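Movies & TV > Crime and thrillers > Versions and cuts

Is the long cut of Cadine really a different movie, or is this marketing?

Asked by Bhupendra Goel

I saw Cadine years ago on late night television and liked it without loving it. For anyone who doesn't know it, it's the one where the harbor pilot finds out his brother-in-law has been sinking boats for the insurance, and spends the rest of the movie deciding whether he minds. Good first hour, muddy second one, and an ending that felt like two people in a room had agreed to stop arguing and go home.

Now Kettani has put out a disc with a "long cut" that runs 15 minutes over the version everyone knows. According to the sleeve, this is the movie the director wanted, it "restores the moral center," and the last scene "finally means what it was meant to mean." I have read sentences like that on a lot of sleeves. Usually it turns out to be a dinner scene and some driving.

What I want to know from people who have watched both:

Is the ending different, or is it the same ending with more stuff in front of it?

Does the long cut settle whether Illari knew about the last boat? In the version I saw she looks at the pilot on the dock, and you can read it either way. My wife says it's obvious she knew. I say it isn't obvious at all, and that the actress was told to look at a piece of tape.

And where does the claim come from that this was the director's preferred version? The booklet says so, but the booklet is written by the people selling me the disc. I can't find an interview from the time where he says it.

I don't want to pay for the same movie twice. I've done that before and I was grumpy about it for a month. Please don't just tell me it's a masterpiece.

Edited to add: yes, I know the short version is on the regular streaming places. I have it. That isn't what I'm asking.

3 answers

Answer by Hoi-yan Ko
Marked as helpful by the person who asked

I've seen both, the long one twice, and I'll try to keep the sleeve copy out of it.

The ending is the same footage. I put the two side by side because I didn't believe the sleeve either, and from the moment the pilot walks out of the customs office to the last shot of the water, the picture matches cut for cut. What changes is the sound. In the short version there's music under the dock scene, that sad clarinet thing. In the long cut the music is gone and you get gulls and an engine somewhere. It does play colder. Whether that's worth the price of a disc is up to you, but "finally means what it was meant to mean" is a big sentence to hang on a missing clarinet.

The extra material is nearly all in the middle. You get a longer scene at the brother-in-law's house (yes, a dinner), a visit to the widow of the first captain, and a conversation between Illari and the insurance man in his car. The widow scene is excellent and I have no idea why anyone took it out. It's the only time the movie lets you look at somebody who lost something. In the short version the dead crew are a line in a newspaper, and I think that's most of what you mean by the second hour going muddy. The pilot agonizes and agonizes and you never see over what.

The dinner is a dinner.

The car scene is the one that bears on your question about Illari, and I don't think it settles it. The insurance man tells her a boat called the Trimcombe is going to go down. She says, "They all go down, eventually." People who think she knew point to that line. But he has just told her! Of course she knows a boat might sink, he said it ten seconds ago. What we don't find out is whether she knew that it would be that night, with her husband's nephew on board, and that's the only part that matters for the look on the dock. If anything the scene makes her harder to read, because she's funny in it, and she isn't funny anywhere else. It feels like it comes from an earlier draft where she was a bigger part.

So your wife could be right and so could you. I lean toward her not knowing. The coat is my reason. She's wearing the good coat on the dock, the one from the christening, and I can't see a woman putting that on to go and watch a disaster she helped arrange. My sister says that's exactly when you'd put it on. We've stopped discussing it.

On the director's preference, I'm with you. The booklet essay says "he always regarded the longer version as definitive" and gives no source for it. No date, no magazine, no letter. The commentary track is by the editor's assistant, who is good company and knows a lot, and at 7 minutes in he says the long assembly was put together for a test screening and that "we all knew it would come down." That is a man describing a work in progress. Somebody at Kettani must have heard that track before they wrote the sleeve, and they put "director's" on the front anyway.

The short version isn't sacred either, for what it's worth. There's a jump in the boatyard scene that has always looked like a reel got trimmed in a hurry, and the long cut fixes it. One line of dialogue, and suddenly you understand why the mechanic is angry.

If you only half liked it the first time, borrow it. If you can't borrow it, the widow is the reason to go, and I'd say she's worth one evening and not a whole shelf space.

Comments on this answer

Bhupendra Goel: Thank you, this is what I was after. I had forgotten the coat completely. I showed my wife your paragraph and she's siding with your sister.

Moataz Farouk: The transfer on the long cut is also darker in the night scenes. Some people like that. I couldn't see who was on the ladder.

Hoi-yan Ko: Agreed about the ladder. I had to turn the lamp off.

Answer by Moataz Farouk

Masterpiece, buy it. The long version is the only version. When the music drops out on the dock I got chills and I've seen this movie more times than I can tell you. The people who cut it down in the first place didn't understand it. She knew, by the way. Watch her hands.

Comments on this answer

Bhupendra Goel: I did ask people not to do this.

Youssra Ramadan: You can't see her hands in that shot. She's wearing gloves and they're in her pockets.

Moataz Farouk: You can tell from the pockets.

Answer by Ghizlane Naciri

I'm going to disagree a little with Hoi-yan, mostly about how much weight to put on the sound.

First, though, I'd be suspicious of the whole idea that there is one right version of a movie like this. Crime movies from that period were cut and recut for all kinds of dull reasons. A theater chain wanted an extra showing. Somebody's contract said the running time had to come in under a certain number. Then decades later a label finds a longer print in a can, and the story has to become the artist versus the money men, because that sells better than "we found a long one."

I used to run the film night at our library, and over 16 evenings we showed three or four of these "restored" thrillers next to the originals. Hands went up at the end for which one people preferred. The longer one lost more often than it won. People found it slack. What they did like was having the argument afterward, and I suspect that argument is what the labels are selling, at full price, to people who already have the movie at home.

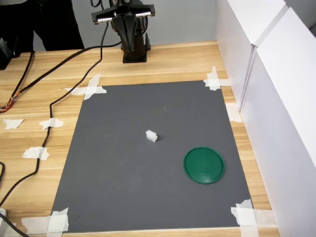
But the sound. Hoi-yan says the ending is the same footage with the clarinet taken off, and treats that as a small change. I don't think it is one. In the short version the music tells you to forgive him. It comes in just as the pilot lowers his eyes, and it's so sorry for everybody that you leave feeling the matter is closed. Take it away and he's a man standing on a dock who has done nothing for two hours. I watched the long cut after the short one and came away liking him a lot less, and I liked the movie more for it.

Where I am doubtful is whether anyone meant that. A test assembly often has no finished music on it. Composers came in late. It's perfectly possible that the "bold silent ending" is silent because the score hadn't been recorded, and that the gulls were there to fill the hole. If so, the best thing in the long cut is an accident, and the sleeve is praising the director for it. I can't prove this. I'd only point out that the music is also missing from the boatyard and from the chase along the sea wall, where silence does nothing for anybody, and the booklet doesn't have a word to say about those.

As for Illari, I think you're both asking the movie for something it hasn't got. My guess is that the script once had an answer, the answer was in a scene that was never shot or got lost, and what remains is a look with nothing behind it. Your piece of tape theory may be closer than you think. Audiences are generous and will fill in a face if you hold on it long enough. I filled it in one way when I was 20 and the other way last June.

One practical point. Kettani did a numbered edition of 400 before the regular one, with a different booklet, and a few sellers talk as though that one has the "complete" movie on it. A friend lent me hers. The disc is the same. The booklet has more photographs and the same unsourced sentence about the director, in larger type. Don't pay extra for it.

Would I buy the ordinary one? Used, maybe. It's a decent movie with a very good scene put back and a couple of limp ones along with it. I'd watch the widow, then skip to the customs office, and leave the dinner alone.

Comments on this answer

Hoi-yan Ko: The missing score is a good catch, and I feel silly for not hearing it on the sea wall. I'd put that down to the gulls. There are so many gulls.

Youssra Ramadan: The assistant on the commentary does mention the composer being late — it's during the dinner, so I expect most people had wandered off. He doesn't say which version he's talking about.

Ghizlane Naciri: I had wandered off. Thank you. That helps the theory without proving it.

Bhupendra Goel: I've found a used one and will report back. My wife wants it noted that she still thinks Illari knew.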